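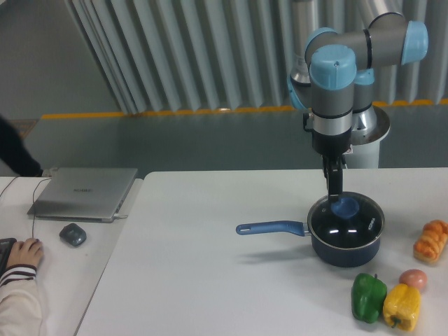
September, draft notebook, book two of the Plirby series

7 am start. Goal for the morning -- get chapter 24 to stop sagging. Read it aloud twice. The sag is the bit where the hedge witch explains the curse to her sister, who already knows about the curse. Cut most of it. Kept the line about the teeth.

Moved the drowned bell scene forward, so Plirby now hears the bell before the ferry leaves and not after. That breaks the thing with the lantern in the next chapter. Fix tomorrow, or let him carry a spare.

Names problem again. Bustar (the river demon) and Bister (the town) are too close, two of the workshop readers mixed them up and one thought the demon was a place you could get a coach to. Tried renaming the town and hated everything. Tried renaming the demon. He has been Bustar in my head for four years and won't answer to anything else. Maybe the townsfolk beleive the town was named after him and got the spelling wrong? Could be a nice bit of colour for the innkeeper. Try it in the inn chapter, short, no lecture.

Feedback from group, my scrawl, may be out of order:
opening still slow till the goat
more of the goat
why doesn't the sister just leave -- fair, needs a reason by the end of part one
Palacios reads as a villain from his first line. Meant him to be likeable till the wedding. Soften the entrance, drop the gloves
magic costs too little in the second half. Somebody loses up to a year of memory per spell early on and then everyone forgets about it, me included

On the last one: went through and marked every spell after the midpoint. Most can go. The door one has to stay. If she pays for the door with the memory of her mother's kitchen then the ending hurts more, and I get to use the soup paragraph I cut in the spring.

Tried the goblin dialect without dropped letters. Much better, word order does the work. Redo all goblin lines the same way, check the toll bridge first, its the worst.

Afternoon mostly wasted on the map. River runs uphill past Bister. Leave it, or make it Bustar's fault??

Next: lantern, sister's reason, Palacios entrance. Print part one for the group, wide margins this time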